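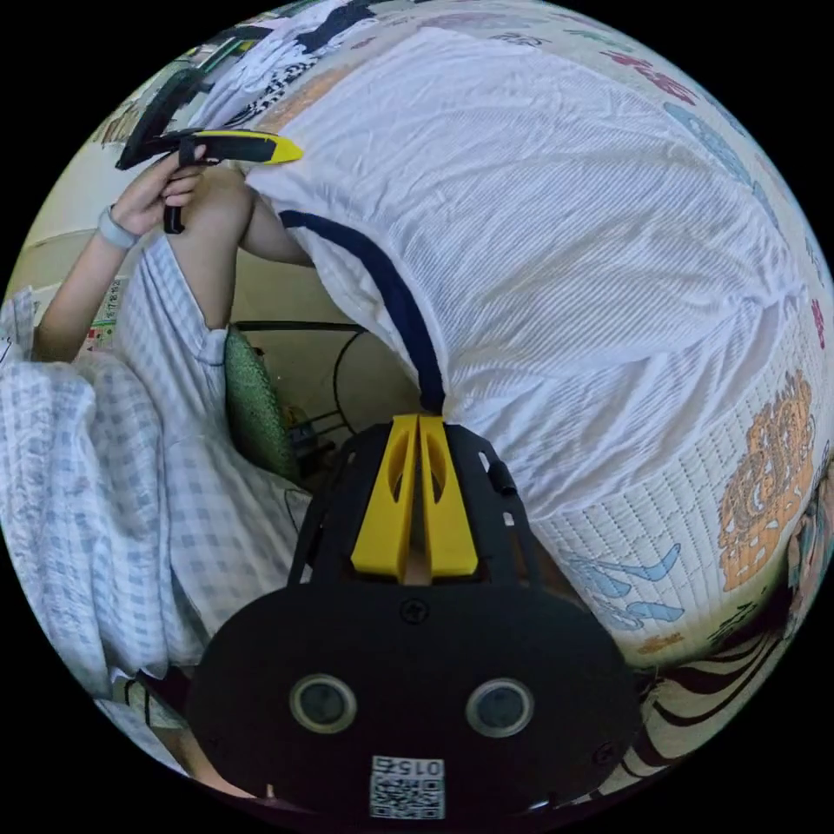

Linen and Soft Furnishings: Progress Report to the Kirness Fund

2 January 2024 is the close of our reporting period, and this report covers the work paid for by the second part of the grant.

Published January 2, 2024 - by the Swai House office
3 min read

Cushions and bedding

The sorting of the soft furnishings is now well under way. We began December with 60 pieces on the list, made up of cushions, bolsters, quilted covers and thin cloths. Of these, 14 still have to be looked at. The rest have been checked for split seams and worn corners, and given a shelf in the linen room.

The printed quilted pieces take longest. The fine grid stitching catches on rough surfaces, so each one is handled on a covered table and the stitching is checked along every edge. White quilted pieces with cartoon figures, such as the one with the orange creature and the pale blue brushstrokes, are stored together by pattern. We lay a thin white cloth over the larger ones - this keeps dust off the print and is easy to wash.

The thin ribbed cloths crease badly whatever we do. We have stopped ironing them and now fold them once and lay them flat.

Repairs

Six covers went to Mendutetti for new zips. Four are back and the work is good. The other two needed a longer zip than the one quoted for, and we have agreed to pay the difference from our own funds.

Spending

The grant for this part was £1,000. Shelving from Ciklow was the largest cost, followed by the zips and two rolls of cotton tape for labels. We have not yet bought the second set of storage bags, as the size we wanted was out of stock before the holidays. That money is being held over.

Delays

The linen room was closed for 6 days in December while the radiator was replaced. Sorting carried on in the day room, but nothing could be shelved until the work was done.

Next steps

We will finish the remaining pieces, order the bags and write a pattern list for the shelves. We would also like to move a small part of the labels budget to thread - please let us know if this needs a separate form.

Last updated: same day, spending section corrected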